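Packing a supper for an outdoor concert – what works for me

5/1/20

We go to a lot of outdoor shows over summer. Bands in the park, the brass lot down at Comar, whatever play the drama club has decided to put on under the trees. My first few picnics for these were hopeless. I took glass bowls, a wobbly cake and a cheese knife I still haven't found, so I've got a bit of a system going now and a few people have asked me to write it down.

Start with the noise. If there's a quiet act on, leave the chip packets at home or tip everything into tubs before you go. I did this on the kitchen bench the night of the Skallivness strings and was very glad of it, because the people in front of us had brought corn chips and got some looks.

Rolls travel better than sliced bread. Butter them right to the edges so the filling doesn't soak in, and wrap each one in a tea towel or a bit of baking paper. If you're doing tomato, carry it separately and add it when you sit down. I learned that one the soggy way!

Tins with a ring pull are brilliant (no opener to forget), but drain anything oily at home and put it in a tub with a decent lid. Square tubs pack tighter than round ones and don't roll down the hill.

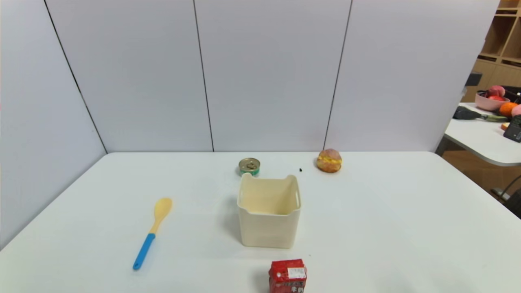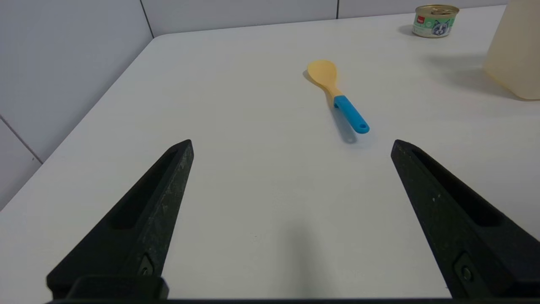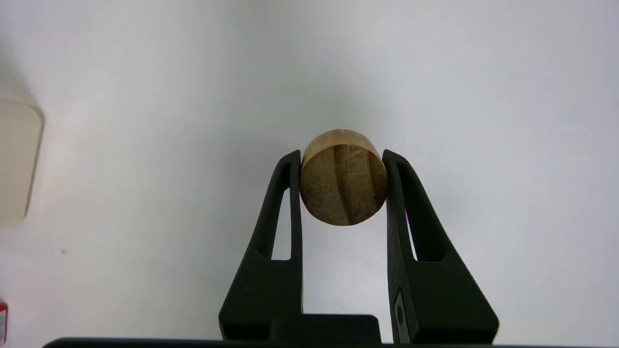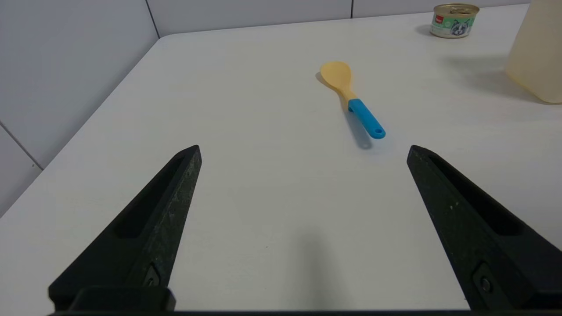 Now, drinks. Freeze two bottles of water the night before and use them instead of ice bricks – they'll keep the rest cool and you can drink them by the second half. Lay them flat along the bottom of the bag with the heavy stuff and keep anything squashable on top. A thermos of soup is worth the weight if the show runs past dark. Fill it with boiling water for five minutes first, tip that out, then put the soup in.

My friend Keabetswe Swanepoel sings with the Patwary choir and she swears by a damp face washer in a zip bag for sticky fingers. I've pinched the idea and take three.

For the rug, sew a square of old shower curtain on the underside. The grass is always wetter than it looks, even in August when we've had no rain for weeks. Clothes pegs are handy too, for holding down the program or closing a bag of nuts.

Last thing goes in the car before you leave: an empty bag for rubbish. The bins at these things are full by interval and it's a long walk back to the car park with an armful of greasy paper.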